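Fidcombe启动“家务活”公开测试：机器什么时候能收拾好一张梳妆台？

十二月，Fidcombe实验室

Fidcombe今天宣布，与软件团队Zerkell合作的家务测试项目“Saha”进入第二阶段。项目要回答的问题很朴素：眼下的双臂机器人，到底能不能把家里和店里那些零零碎碎的活儿接过去？

第一阶段跑完了301次整理任务，内容包括叠毛巾、给货架补货、把餐具放回抽屉，还有大家报名最踊跃的一项：收拾桌面小物。结果让团队很兴奋，也留下了一长串没解决的问题。叠毛巾的表现比年初预想的好得多，补货在包装规整时相当稳当；碰到透明瓶子、软袋子和细长的小件，机器就慢下来了，有时还得人伸手帮一把。

“我们最喜欢的恰恰是桌面收纳这一项，”项目负责人Khải Lưu说，“人做这件事根本不用想，拿起来、看一眼、放进去。换成机器，每一步都是一道题：这是什么，该放哪一格，从哪个角度进去才不会碰倒旁边的东西。看着它一周比一周熟练，真的很过瘾！”

测试用的收纳盒是市面上常见的款式，浅色木板拼成，深浅格子和小抽屉都有。喷雾瓶和粉底液立在后排的高格里，前面一格贴着“口红”的黄色标签。任务指令也照着平常人说话的方式来写，比如“把口红放回去”“把粉底液拿给我”，不另外给出坐标。

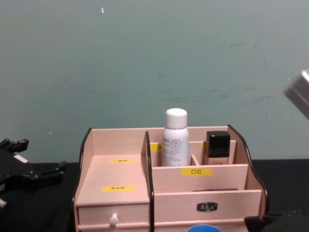 图片来源：Fidcombe／Saha项目组

第二阶段将增加到395项任务，难度也往上提。收纳盒的位置会挪动，标签有的保留、有的撕掉，物品会换成不同品牌和不同形状，抽屉则要求先拉开、放好东西再推回去。每项任务都由机器独立尝试，中途需要人介入的一律记为未完成，不设“部分成功”。

负责现场评测的Syafiqah Entili认为，这条规则很要紧。“演示视频里，机器人往往只做最拿手的那一遍。我们想知道的是第50遍怎么样，换一张桌子又怎么样。拉小抽屉尤其有意思，圆钮很小，夹偏一点就滑开了，可是夹稳的那一下，屋里的人都会跟着欢呼。”

店铺方面，连锁杂货商Brelanus将提供2间门店的后仓作为测试场地，任务以拆箱后的分拣、上架和退货归位为主。门店员工会参与出题，把他们每天觉得最磨人的活儿写进清单。首批收到的建议里，有人希望机器能把顾客随手放错的商品送回原处，也有人只求它能把价签插正。

至于大家最关心的“什么时候能用上”，项目组目前不给时间表。按照第一阶段的记录，机器在摆放固定、物品熟悉的条件下已经能完成不少整理工作，速度仍明显慢于人手；环境一变，成功率就会下降。Khải Lưu表示，离“买回家就能干活”还有一段路，但值得认真量一量这段路有多长。

第二阶段的任务清单、评分办法和失败记录都会公开，学校和独立开发者可以下载后在自己的设备上重复测试。Fidcombe每周二下午开放实验室参观，访客可以自带一件小物品，现场请机器试着收好。

关于Fidcombe
Fidcombe从事家用及商用机器人的独立测试，Saha是其与Zerkell共同运营的长期项目。

媒体联系：Fidcombe传播部，Syafiqah Entili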